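Gripper bench tests, Skonau vs Vanhove

Posted 22 December 2019

Quick gallery, long day. Two hand-held grippers on loan since June, the Skonau and the Vanhove. Same grocery job for both: soft bag, awkward carton, white table. Scores go in the Nonton sheet once I've cleaned it up.

Notes so far. Skonau is lighter in the hand, trigger a bit gritty. Vanhove closes squarer but the wrist strap is rubbish. Neither one loves cloth. 289 grasps logged, 3 fingertip swaps, one stripped screw (my fault). Spare tips are on order from Brulliria, colour wrong agian but they fit.

Last lot, both with the jaws shut, blue carton and white fabric:

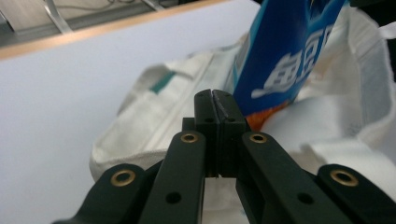
Fingers closed near the tote. Cartons on a lean are the hard ones, you end up rolling your wrist.

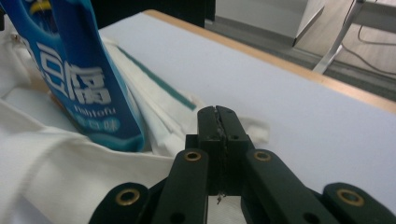
Fishtofu pack. Bits of fluff or something on the jaw seam, will wipe teh tips more often.

A reader wrote in to say the linkage bushings on theirs went sloppy after 3,000 cycles, and that tip alignment is worth checking before blaming the controller. They'd also like to see the same test with rubber pads on, at both trigger settings.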